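Wutgate

Wutgate is a small market town on the east bank of the Kistau, a slow and rather muddy river that has shaped nearly everything about the place, from the bend in its main street to the height of its doorsteps. It has 3,794 residents, a good many of whom can tell you which of their great-grandparents came up the river and which came down it, and it remains the only town of any size between Laskowska and the hill villages.

The name is usually taken to mean "the gate by the willows," though an older and perhaps more charming story connects it with a toll gate that stood where the bridge is now. Whichever version you prefer, there was certainly a toll, and people certainly grumbled about it. The oldest town ledger lists 502 carts passing through in a single May, most of them loaded with wool, salt or cheese, and the clerk added a cross little note in the margin about farmers who drove through the shallows at dusk to avoid paying.

The market grew up beside the toll house and was held on a sloping patch of ground called the Apron, where it still takes place. Local historian Hubert Zawadzka, whose long and affectionate book on the town is still the one most people reach for, believed the slope was the making of Wutgate. Rain drained off quickly, so traders could set up there in the wet spring weeks when the flatter market at Rerkemcombe was a field of mud.

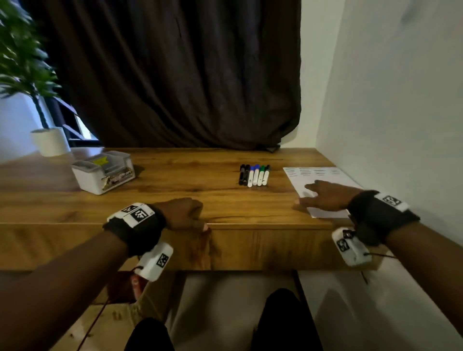
Why did Wutgate never get a railroad station?
The line was planned to cross the Kistau just below the town, but the soft riverbank would have needed a much longer bridge than the company wanted to pay for. The tracks were laid through Rerkemcombe instead, and a coach met the trains there twice a day.

Losing the railroad was a real disappointment at the time, and the wool trade drifted away over the next generation. Cheese stayed. The local kind, a crumbly white cheese washed in cider, is still made at 2 dairies on the Laskowska road, and it is at its best in early fall, when it has had the whole summer to ripen.

Visitors mostly come for the old streets behind the Apron, where 18 of the original merchants' houses are still lived in. Their doors sit well above the street, with steep stone steps that were meant to keep out the spring floods and that have been making grocery deliveries difficult ever since. The riverside path starts at the foot of the bridge and follows the east bank as far as the old ferry landing.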